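Journal de recherche – projet Rolimton
Janvier 2019, mardi

La journée a été consacrée à la révision du protocole relatif à la manipulation d'objets souples en environnement domestique. Mme Meriem Bensaid, responsable du volet perception, a présidé la séance du matin. Le relevé de décembre y a été présenté dans sa version corrigée. Il comprend 2 009 séquences, parmi lesquelles 706 portent sur des coussins, des plaids ou des housses. Les autres concernent des objets rigides et ne seront pas reprises dans la présente campagne.

L'analyse confirme l'écart constaté avant la fin de l'année. L'estimation de pose demeure stable lorsque l'objet repose à plat. Elle se dégrade dès qu'une main en recouvre le dessus, et davantage encore lorsqu'une seconde main le soutient par-dessous. Le modèle hérité du projet El Ouafi assimile alors une partie des doigts au contour de l'objet et en déduit une largeur erronée. Mme Bensaid a rappelé que ce modèle avait été entraîné sur des boîtes et des flacons, et que son emploi sur du textile relevait dès l'origine d'une mesure transitoire. La remarque figure au compte rendu.

Il a été décidé de conserver le point de vue de tête comme référence unique. La vue latérale employée à Zellmont donne certes des contours plus nets, mais elle ne correspond à rien de ce dont la machine dispose en fonctionnement. J'avais soutenu la position inverse à l'automne et je m'en suis écarté à la lecture des résultats. Il convient en revanche de masquer le corps propre du robot avant tout calcul : les bras, les jambes et le haut du torse entrent dans le champ dès que la tête s'incline, et les surfaces brillantes des bras faussent l'appariement des points.

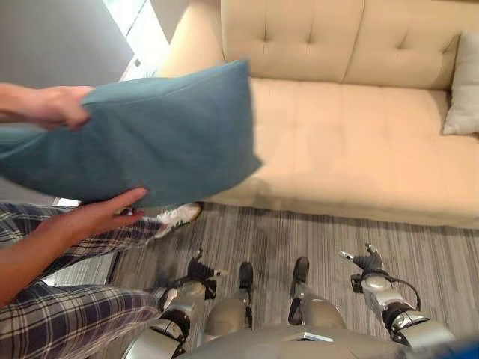

Le masque actuel est engendré à partir du modèle géométrique de la machine et des angles articulaires. Il couvre correctement les segments des bras, moins bien les doigts. Le câble constitue un cas à part, puisqu'il ne figure pas dans le modèle et que sa forme varie avec la posture. Deux solutions ont été examinées. La première consiste à élargir le masque d'une marge fixe, au risque de supprimer des pixels utiles près du poignet. La seconde suppose une annotation manuelle sur un échantillon réduit, puis un apprentissage. Le choix s'est porté sur la seconde, avec un échantillon de 33 séquences. Je n'en attends pas de miracle, mais la première avait déjà été essayée sans profit.

L'après-midi a été réservé à la règle d'annotation des gestes humains. Le texte en vigueur distingue la saisie, le transport et la pose. Les annotateurs ont signalé à plusieurs reprises que la limite entre transport et pose se laissait mal fixer pour un coussin, dont un bord peut surplomber l'assise alors que les deux mains le tiennent encore. La nouvelle rédaction prévoit que la pose commence au premier contact visible avec la surface d'accueil et s'achève au retrait de la dernière main. Lorsque le contact est masqué, l'annotateur porte la mention « indéterminé » et ne cherche pas à le deviner. Les images floues sont conservées, le flou de mouvement faisant partie des conditions à traiter.

Un désaccord subsiste sur les tapis à rayures. Le motif fin perturbe l'estimation du flux optique et certains collègues souhaiteraient l'écarter du corpus. Je m'y suis opposé – un domicile n'est pas tenu de choisir ses revêtements en fonction de nos algorithmes. La question a été renvoyée à la prochaine séance, avec demande d'un calcul séparé selon le type de sol.

Reçu en fin de journée la réponse de Muletti au sujet du capteur tactile. Le délai de livraison est porté à plus de 2 mois. Les essais de préhension seront donc conduits sans retour de force au bout des doigts, ce qui oblige à reprendre le plan d'expérience et à retirer la mesure de compression des hypothèses principales. J'ai transmis l'information à Mme Bensaid et préparé une version modifiée du calendrier.

À faire demain : relire la notice destinée aux annotateurs, vérifier la synchronisation entre les angles articulaires et les images, demander à Zellmont le fichier d'étalonnage de leur vue latérale.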